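Setting Up Camera Timing for Garment Handling in Nudo

Last updated 24/07/2022

This guide applies to sites that run the Nudo control package with one wrist camera and one head camera. It explains how to align the two image streams before a grasp planner is trained or tested on clothing tasks. Operators should complete the Perron base installation first.

Step 1. Check the clocks

Open the Osby console and select Streams. Both cameras must report the same time source. If either one shows "local", stop the session, set the source to "host" and restart the camera service. Changes made while a session is open are not saved.

Step 2. Record a short reference run

Start a new session and record 1,000 images from each camera. Move the arm slowly through the area where it will work, and include at least one stop at a hanger or garment. Loose fabric should remain on the table, as the planner needs to be checked against clutter.

Step 3. Compare the two views

Open the reference run in the viewer and move through it with the slider. The wrist view may contain a good deal that has no bearing on the task, such as cables, floor and people sitting nearby. The head view is normally the better guide to where the gripper stands in relation to the hanger. 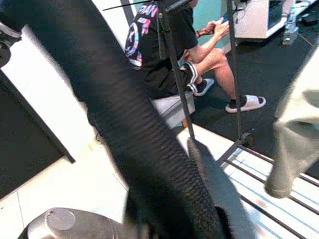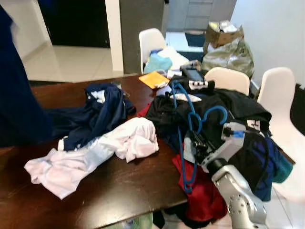
Pantelis Karagiannis asks whether the offset needs to be measured again each time the wrist camera is unplugged. It does. The console keeps the last value it was given and will apply it to the new connection without a warning.

Step 4. Enter the offset

Select Measure. The tool reports the delay between the streams in milliseconds. On the Nurnau test station the value was 26 before correction. Enter the figure in the Offset field and select Apply. A result above 162 points to a fault in the connection and should not be corrected in software.

Step 5. Mask the wrist view

Areas filled by the robot's own cable or housing should be masked before the images are passed to the planner. Draw the mask by hand – the automatic option does not yet handle parts that are out of focus – and save it under the station name.

Step 6. Confirm

Repeat the measurement. The remaining delay should be 5 milliseconds or less. Export the session settings and store them with the reference run.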